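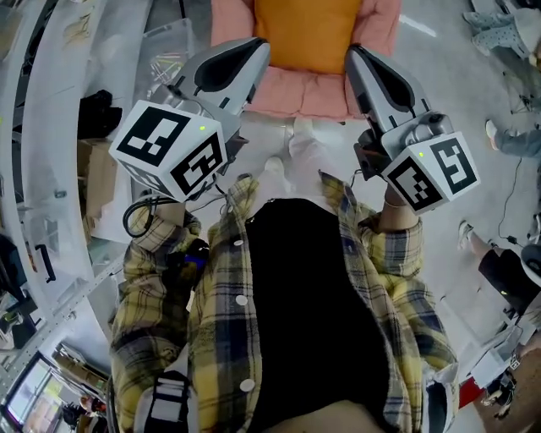

More hours won't fix it, Aicha Farouk told us before we'd even got our coats off. You can collect all day long and if every person does the job the same way you've got one demonstration, copied.

So that was the start of the Stalora visit. Friday, nine-thirty, coffee not ready. Writing these up fast because I promised the people who couldn't get a seat in the van, and I'll lose the thread by Monday.

What they do: handheld grippers, one per hand, marker cube under each. You wear the rig, look down at what you're doing and do it with the grippers. No robot in the loop while collecting. Pose of each gripper comes off the cubes, head view gets saved along with it, and the policy is trained on that. Robot arms only come in at test time. Most of us knew the general idea from the reading group. Seeing the pace of it is different — a person picks the things up and is working inside a minute, where our joystick setup takes a new hire most of a morning.

The result they wanted to talk about, internally it's called Grurnel. Task is soft goods, cushions and pillows, pick up and place with both hands. Two training sets, same size, 717 demos each. Set one came from a couple of very practiced collectors. Set two was spread over 52 people, most of them new, some pretty clumsy. Same network, same training time. Then 139 trials on the arms for each, with cushions neither set had in it.

Practiced set: 71 successes. Mixed set: 104. Bigger gap than I'd have guessed. On the cushions that WERE in training the two came out close, and the practiced one was a bit faster and nicer to watch. So the neat demos look better right up until you change the object.

Aicha's reading is that the clumsy people leave recoveries in the data. They grab a corner, lose it, grab again. The practiced people never lose a corner so the policy has never seen one lost. Mostafa Younis from our side pushed on this. Could just be that 52 people stand in 52 slightly different spots, and you're getting camera variety for free? She said yes, could be, and they haven't pulled the two apart yet. Good answer, I thought. They want to run the practiced pair again with the standing position shuffled. No date on that.

Other stuff, in no order

Marker loss. The cubes drop out of view when hands go too far apart or too close to the chest. They throw out any demo with a gap over half a second. From the mixed set they started with 362 extra that didn't survive, so clumsy data is not cheap data. Somebody should put that in the cost sheet before we get exited about it.

Lighting. They've got flat overhead light over the whole floor and don't touch it. Mostafa asked what happens by a window. "Bad things."

Cable. Collectors complain about it more than the weight. Wireless version is called Tawfik, we saw a shell on a desk, not running.

Two-hand timing. The clocks on left and right drifted last year and it cost them weeks of data. Now every session begins with a clap of the grippers so they can line it up after. Cheap trick, we could do that tommorow.

Floor work. Doing the task on the floor means lots of bending, they cap sessions at twenty minutes. Worth copying whatever else we decide.

I had a go. Harder than it looks, your depth is off for the first few tries because the fingertips are so much further out than your own. By the fifth I was okay. My demos went in the practice folder, quite right too.

Lunch was at Surdale across the road, soup fine, slow. Back in the van by two.

Mostafa has the slides and the trial breakdown by cushion type, ask him and not me. Next visit has four seats, first replies get them.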